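Iroddale Household and Workshop Advice
Can a Machine Tidy the Bench Yet? Practical Notes for Home and Shop
Last revised 2022-12-06

The advice service receives regular inquiries from residents and small shops asking whether a robot can be trusted with everyday chores. The notes that follow are general. They apply to clearing a bench, putting small tools away and keeping first-aid supplies in order, which are the jobs asked about most often. Larger tasks such as laundry and dishwashing are covered on a separate page.

Since October the service has logged 1,673 inquiries through the Iroddale and Isberg desks. Most came from people who already own a robot vacuum and wish to know what comes next. The short answer is that floors are well served, and tabletops are still at an early stage.

Start with the tray

A tray is the simplest aid to order on any work surface, whoever or whatever does the tidying. Choose one with a raised rim and a color that stands out from the bench. Keep only the tools in current use in it, and return the rest to the drawer at the end of the job. A screwdriver left loose on a bench will roll; one laid in a tray will stay within reach.

For a pair of robot arms the tray matters even more. A bright color is easier for a camera to pick out, and the rim keeps a tool from traveling when a gripper brushes against it. The same rim can also block the fingers from reaching a thin shaft lying flat. Shallow sides are the usual compromise.
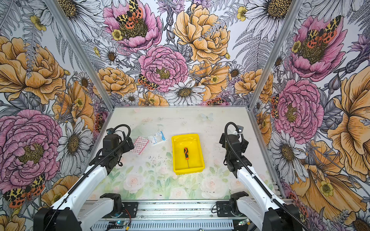

A screwdriver in a yellow tray, with two small packets to the upper left.

Tools with thick handles are the easiest for a machine to lift. Place them with the handle clear of the tray wall, and allow a finger's width on both sides. A tool set down against the rim often has to be nudged before it can be picked up, and nudging is slow work for an arm. Glossy trays may show reflections that confuse some cameras. A matte liner helps, provided it is fixed down at the corners.

Small packets and first-aid supplies

Adhesive bandages, wipes and similar items tend to drift about a workshop. They are light and slide under other things, and they are difficult to pick up from a smooth surface even by hand. The following habits are recommended:

Keep bandages in a lidded box at eye level, away from oil and sawdust.
Check the box every 12 weeks and discard any packet with a torn seal.
Do not store packets under tools, where the wrapping may be pierced.
Leave 2 packets on the bench during sharp work, and put them back afterward.

Flat packets remain a weak point for automated handling. A two-finger gripper must either pinch the wrapper by a raised edge or slide the packet to the side of the table. Both methods can work, but neither is quick, and a crushed packet is of little use as a sterile dressing. Households considering a tabletop machine should test it on exactly this kind of item before paying for it.

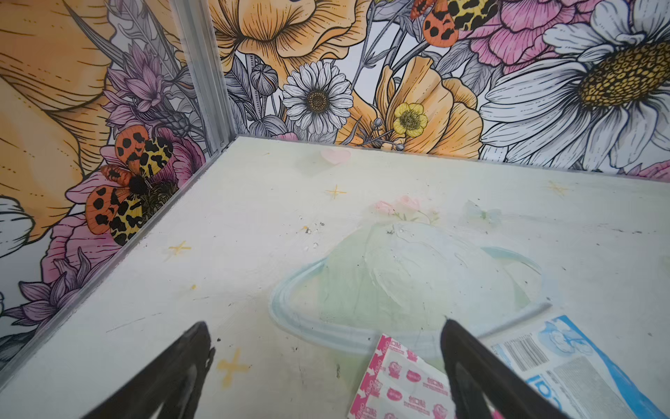 Is it worth buying a robot arm just to keep a workbench tidy?
For most homes it is not worth the cost at present. A tray, a lidded box and five minutes at the end of the day will do the job better and for far less money.

Using two arms

Some tabletop systems use two arms side by side. The advantage is that one can steady a container while the other places something in it, much as a person would. The drawback is that both need room to move, and a crowded bench leaves them waiting on each other. Owners should mark out the area that each arm can reach and keep mugs, phones and loose paper out of it.

The Tavares workshop guide, which this service distributes free of charge, advises clearing the surface before the arms are switched on -- and wiping it down as well. Specks and scraps are a minor nuisance to a person, but they can catch under a gripper or mark a packet. Clear plastic deserves particular care. It is hard for a camera to see against a pale table and is easily dragged along with the item beneath it.
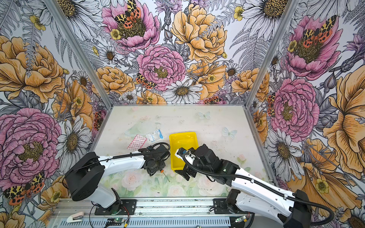 Packets and a sheet of clear plastic beside the tray; the small tool lies to the left.

Before leaving a machine to work

Read the maker's instructions on stopping the arms, and keep the stop control within reach. Tie back long hair and remove loose cuffs before approaching. Never reach into the work area while an arm is powered, even if it appears to be at rest. Children and pets should be kept out of the room.

Cables need attention too. A cable that runs along an arm should have enough slack for the full range of movement, but not so much that it hangs onto the table. Check the ties monthly.

What can be expected

Sorting firm, separate objects into a tray is a reasonable chore to hand over in a shop where the same items appear every day. A mixed bench at home is harder, as its contents change by the hour. The service's present advice to households is to wait, and to shops it is to ask for a trial on their own parts.

Printed copies of the Tavares guide may be collected from the Isberg desk. Questions about hire of bench equipment should be sent to the Sturkura tool library, which lends trays, liners and lidded boxes for up to two weeks.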